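Workshop Tips from the Flestia Bench
Getting a gear to drop onto its peg (and knowing whether your fix did any good)

Anyone who has built a clock kit or mended a salad spinner knows this one. The first gear slides on beautifully. The second goes on its own peg right next door, has to mesh with the first, and suddenly you're all thumbs! I've spent most of the autumn on exactly this job with a robot arm, as part of the small Flestia study at Skaltley, and so much of it carries straight over to the kitchen table that I had to write it up.

Start with the big gear. We tried both orders, and big first gave us far less trouble. A wide gear hides half the plate once it's on, so look where the other peg stands before you cover anything.

Come in from well above. Bring the small gear over its peg with plenty of air underneath, stop, and only then lower it. Our early program swooped in sideways and kept clipping the teeth.

Wiggle, don't push. If the teeth land tip to tip, no amount of pressing will help. Ease off, turn the gear by half a tooth – a tiny twist of the wrist – and let it settle. Adding that twist was the whole of our method, really, and I still get a kick out of watching it work.

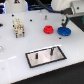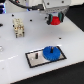
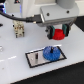
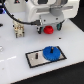

Red gear, blue gear and the two-peg plate on the white table.

Does the twist make enough difference to be worth the bother?
It made a big one for us. Over 429 tries, the straight push failed to seat the small gear 52 times in every hundred, and with the twist that fell to 10. By hand you'll do better than either, but the stubborn ones will still be tooth-on-tooth.

Change one thing at a time. Kirsten Hawthorne drummed this into me when I altered the grip and the speed on the same afternoon and lost 37 tries' worth of notes. The same goes for a sticky drawer runner or a bread recipe.

Write down the failures too, with a word on how each one failed: jammed, tilted, missed the peg. Ours go in a cheap Sugden notebook with a pencil on a string.

Wipe the pegs with a dry cloth before you begin. A drop of Drostix on the peg is fine for a kit you'll be running for years, though keep it off the teeth until everything is seated or your fingers will slip.

Next up in November: tiny springs, and how to stop them leaving the room.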